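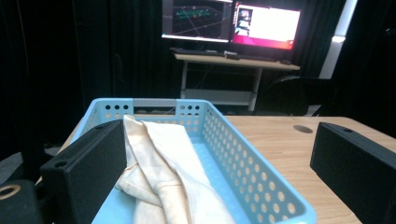 Torben Wendt asked right at the door whether we'd be tested on the visit. Yes. Two questions on the final, one on the demo, one on the reading.

Notes from the open day at Drorumel, 2023-05-29. For everybody who missed the bus, and for those who were there and wrote nothing down (I saw you). Fix my spelling as you go.

What they do there - teach robots to handle cloth. Towels, napkins, soft stuff. Rigid parts are mostly a solved problem on a good line, cloth isn't. It has no fixed shape, so there's no one grasp point you can program in. Remember the April lecture, the part on deformable objects. Same thing, now with real fabric.

The task in the demo: cloth and basket, two grippers. A person works the grippers by hand, no arm attached. Jeanine Prins ran the session and took questions while she worked, so my notes jump around here.

Each run is called an episode. One episode = one go at the task, start to finish. Target for the basket task is 200 episodes, then they train, then they look at where it fails and record more of just that. Failed grasps get kept too, with a tag. I asked why and the anwser was that the recovery is worth more than the clean run. Write that down, it comes back in week nine.
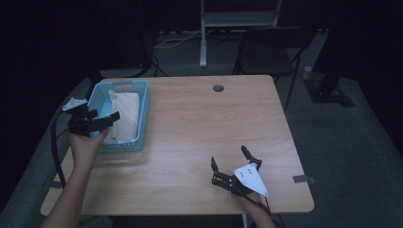

Two hands matter because one hand can lift a cloth but can't open it out. One holds, the other finds an edge. Marisol Inga tried it and said the hard part was not using her fingertips. You lose all the feel, you go by eye, and you slow way down. Good. Slow is easier to learn from, up to a point - if you stop dead in the middle the model learns to stop dead too.

Things to get straight before the homework:

Teleoperation - you drive the real robot from a distance.
Hand-held demonstration - you carry the gripper, the robot comes later.
Don't mix them up in the report. Half of you did last year.

Also the gap between the two. A human wrist bends in ways the Proltby arm (the one they deploy on) can't. So some demos look great and can't be replayed. They filter for that afterwards. 24 episodes out of the first 100 got thrown out for reach alone.

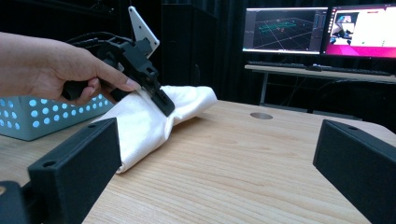 HOMEWORK AND READING

Read Ostermann handout, sections 2 and 4. Skip 3, its out of date.

One page on this: pick a cloth task from your own kitchen, break it into steps, say for each step which hand does what. Mark the step you'd expect to fail first. No drawings needed but they help.

Parvaneh Ghaffari has the sign-up sheet for the second visit, to the Grarnthorpe site. Closed shoes, bring your student card. Late reports go to Lutz Lenz, not to me.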